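Trevska Test Apartment
Pre-Purchase Walkdown and Safety Checklist
Two-armed robot with hands, laundry and tidying tasks
Revision: April

How to use this: go down the list before any purchase request leaves the building. Mark each line OK, OPEN or NO. Write a comment even if the line is OK. "Fine" is not a comment. Last round we had a whole page of "fine" and then bought a charger with the wrong plug.

Anything marked NO holds the order. Anything marked OPEN goes on the quote as a question to the vendor, in writing, and the vendor's answer gets stapled to this sheet.

SECTION A. FLOOR AND FOOTPRINT

A1. Floor plan measured with furniture in place.
Status: OK
Comment: Measured with the bed in. The Grivholm sales drawing shows their unit standing in the middle of a ballroom. We do not have a ballroom. Reach envelope redrawn on our own plan and attached.

A2. Power and data cables kept out of the walking area.
Status: NO
Comment: Budget has no line for floor covers or for overhead drops. It does have a line for a branded banner. Moving the money is easy enough. Getting somebody to sign for the move is a separate project. Until then, no foot traffic on the cable side while the unit is live.

A3. Loose packing material picked up before power-on.
Status: OPEN
Comment: Bubble wrap, foam, straps, the little silica packets. If the unit stands on it, the wrap goes before the unit does anything else. We also want to know from Grivholm which of the packing has to be kept for returns, as their warranty page says "original packaging" and then describes a crate we never received.

A4. Outlets on a circuit that isn't also running the kitchen.
Status: OPEN
Comment: Electrician quoted. Quote is good through the end of the month, like everything else in this folder. 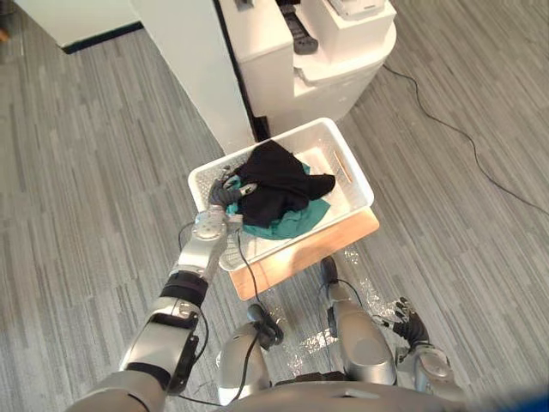

A5. Work surface height agreed with the vendor.
Status: OK
Comment: Low furniture stays. Grivholm would love to sell us a height-adjustable table and has brought it up on every call. Homes have low furniture. The tasks we are buying for are home tasks. If the arms can't reach down to a laundry basket, we would like to find out during the demo and not from the first invoice.

A6. Clear space behind the unit so it can be lowered or sat down.
Status: OK
Comment: Checked with a tape measure and with a person pretending to be the robot. The person complained more than the robot will.

SECTION B. PEOPLE NEAR THE MACHINE

B1. Emergency stop within reach of whoever is supervising.
Status: NO
Comment: Base quote includes one wireless stop. We asked for 2, one for the operator and one for whoever is closest. The second is an "accessory." I have strong feelings about a stop button being an accessory and have put them in a separate email.

B2. Operator has a direct line of sight, or someone does for them.
Status: OPEN
Comment: A headset operator can't see the room behind them. The Drikar teleop package assumes a second person watches the floor. It says so on the last page of the manual in the smallest type they own. That second person has wages. Add the hours to the running cost and stop calling this a one-person station in the budget summary.

B3. Loose clothing, drawstrings, hoods, lanyards and long hair.
Status: OPEN
Comment: The site rule covers badges on lanyards and says nothing about hoods. Hoods are what people actually wear in here once the AC is running. Proposed wording: hoods tucked in or taken off within arm's reach of a live unit, strings too. Cost of this fix is zero dollars and one printed sign, so naturally it has been on the list the longest.

B4. Wrist and hand covers for work close to people.
Status: OPEN
Comment: Soft covers are not in the base quote. Ask Grivholm for:
- price per pair
- how long a pair lasts on daily use
- whether the wrist camera can still see with the cover on
The last question got a long pause on the phone. We took that as an answer but would like it in writing.

B5. Speed and force limits set lower when a person is inside the reach line.
Status: OK
Comment: Limits can be set in software and locked with a password. The default password is printed in the quick start guide. Change it on day one and do not write the new one on the cabinet.
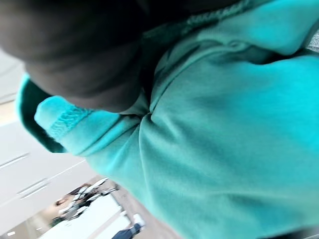 B6. Consent and notice for recording.
Status: OK
Comment: Anyone who walks through a room full of cameras signs the sheet first. Visitors too. Vendor staff too, including the very senior one who came with the cookies.

B7. First aid kit stocked and in date.
Status: NO
Comment: Kit is present. Burn gel is expired. There are no bandages of any normal size, only the enormous one and the tiny one. Restock out of petty cash this week and leave it out of the robot budget, where it would need three signatures.

SECTION C. HANDS, WRISTS AND THINGS THAT WEAR OUT

C1. Cable run at each wrist checked for slack and snag points.
Status: OPEN
Comment: A hanging loop is going to catch a basket handle sooner or later. Ask whether the vendor clips the run along the forearm or leaves that to the customer. If it's left to the customer, we need clips, and a wrist cable set on the shelf. Spare set is quoted at $409. It is a cable. It comes in a nice box.

C2. Finger replacement.
Status: OPEN
Comment: Get the price of one finger. Grivholm prices by the hand. We pointed out that fingers fail one at a time. They agreed that this was true and sent the hand price again.

C3. Grip test on our own laundry.
Status: OPEN
Comment: The vendor demo used a folded white towel, stiff enough to stand up unaided. Bring our own clothes: dark, stretchy, inside out, two pieces tangled together in the bottom of a basket. Black fabric is the one to watch, since depth cameras have opinions about it. Both sides keep the results.

C4. Basket test.
Status: OPEN
Comment: Same idea. Slotted plastic basket from a store, the sort people own. Fingers go in slots. Check that they also come out of slots. Run it with each hand and with both, half full and full.

C5. Pinch points marked on elbows, knees and wrists.
Status: OK
Comment: Marked in the manual. Stickers for the unit itself are included. First thing in the whole package that has been.

C6. Falls.
Status: NO
Comment: If the unit has legs, it can fall. Somebody has to say who pays. Grivholm's standard cover excludes "ground contact events." We would like a tether or stand quoted alongside the unit and the exclusion struck. Neither has happened yet.

SECTION D. ROOM CONDITIONS

D1. Lighting steady through the day.
Status: OK
Comment: Blinds down, overheads on. Check again in summer.

D2. Furniture fixed or heavy enough to take a bump.
Status: OPEN
Comment: Nightstands, small cabinets and anything on short legs. Push each one at hand height. If it slides, it gets rubber feet. If it tips, it gets anchored or it goes home with whoever donated it.

D3. Small items off surfaces before a run.
Status: OK
Comment: Controllers, headsets, coffee, phones. Coffee is on here twice in earlier revisions. Once should be enough, everybody.
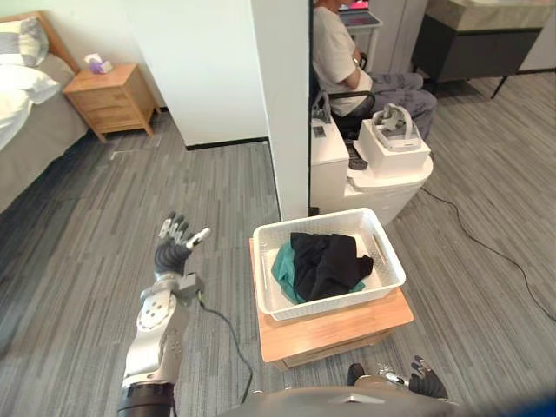 D4. Operator seat and desk.
Status: OPEN
Comment: Anyone doing teleop for half a shift needs a proper chair with arms. The chair line was cut from the draft budget to make room for the extended software license. We have put it back. If the license has to shrink to fit, we can live without the dashboard themes.

D5. Headset hygiene.
Status: OPEN
Comment: Shared headsets need wipes and washable face pads. Wipes are cheap. Face pads from Drikar are not, though a generic set fits if you are patient with it. Get one for each operator and label them with names.

D6. Storage case for headset and controllers.
Status: NO
Comment: Hard case quoted at $579, foam cut to shape. A shelf with a door would do the same job and we have one. Line deleted. If Drikar says the warranty depends on the case, see the staple rule above.

SECTION E. MONEY

E1. Lease and purchase compared over the same period.
Status: OPEN
Comment: Onishi's lease looks cheaper because it stops counting before the battery swap. Their sheet also leaves out return shipping. Ask for both to be added and then compare. My guess is that the gap closes to almost nothing, in which case take the lease and let the battery be their problem.

E2. Training days included.
Status: OK
Comment: 2 days on site, travel paid by vendor. Don't use them on the unboxing. We can unbox.

E3. Spares budget set aside before the order, in its own line.
Status: NO
Comment: Currently folded into "miscellaneous" with the banner. Needs its own line or it will be spent on catering by fall.

E4. Software updates: who installs, who approves, how to roll back.
Status: OPEN
Comment: Updates currently arrive on their own at night. We want a switch for that. After any update, redo B1, B5 and C1 before anyone stands near it.

E5. End of life.
Status: OPEN
Comment: Battery disposal, data wipe, who carries it down the stairs. Measure the stairs.

HOLD ITEMS (order does not go out until these clear)
A2 floor cable covers
B1 second stop
B7 first aid restock
C6 fall cover and stand
E3 spares line

D6 is marked NO but does not hold the order.

Return the marked sheet to the tray by the door, stapled, with quotes behind it in the order of the sections. The stapler is in the top drawer.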